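# Plaletti Two-Tier Countertop Stand, Black

The Plaletti is a small metal stand for a counter, table or deep shelf. It has two levels, both black, and gives you a second layer of storage over the same patch of counter. We carry it in one size and one color.

People mostly buy it for the things that live beside the stove or the coffee maker: salt, sugar, tea, a pepper mill, the oil bottle. It also gets used in bathrooms and on desks. Mei Doucet in our shop keeps one next to the register for tape, labels and the stapler.

## What you get

- Frame of thin square steel tubing
- Upper shelf, flat
- Lower tray with a raised lip
- 4 mm hex key
- 16 screws (the frame takes all of them, so count before you start)
- 2 spare end caps
- Printed instruction sheet

## Choosing jars

Short, straight-sided jars make the best use of the stand. Anything tall goes on the upper shelf, where only your wall cabinets limit the height. Measure from the counter to the underside of the cabinet before ordering, particularly if you plan to keep bottles up top. 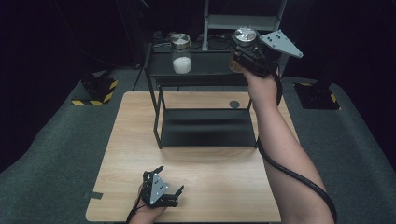

Lids are worth some thought too. A screw-top keeps moisture out of salt and brown sugar better than a loose glass lid does, and it won't slide off if you pick the jar up by the top. Clip-top jars fit as well, but the wire bail sticks out and you will get fewer of them side by side. The Dai pantry jars we sell are a good match in the half-liter size. The one-liter Dai jar is too tall for the lower level.

For spices you use every day, keep the stand an arm's length from the burners. Heat and steam dull ground spices faster than daylight does.

## Assembly

Allow 16 minutes. You don't need any tools of your own.

1. Lay the two side frames on a towel.
2. Attach the lower tray, lip facing up. Leave the screws finger-tight.
3. Attach the upper shelf the same way.
4. Stand it upright on a level surface and press down on each corner.
5. Tighten all the screws with the hex key, working diagonally.

If it rocks after step 5, loosen everything half a turn and press down again. A leg that was tightened first is usually the cause. 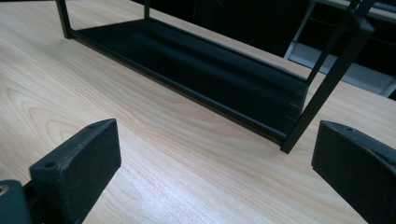

## Care

Wipe with a damp cloth and dish soap, then dry. The finish is a powder coat. It holds up to normal kitchen use, but scouring pads and oven cleaner will mark it. Crumbs and spilled sugar collect along the lip of the tray, and a dry pastry brush gets them out of the corners. Don't put any part in the dishwasher.

On soft wood or a freshly oiled top, add felt pads under the frame.

## Shipping and returns

Orders placed before 2 p.m. leave the same day. The stand ships flat in a single carton. You have 60 days to return it, assembled or not, as long as the hex key and spare caps are in the box.

The coating is covered for 5 years against peeling and rust in indoor use. For missing screws or a bent part, write to Ebere Chukwu at the parts desk with your order number. Small parts go out by letter mail at no charge.

## Stock

In stock. The white version was discontinued in April and won't be coming back. The Drirkivis corner stand, which has the same finish, is listed separately under Kitchen Storage.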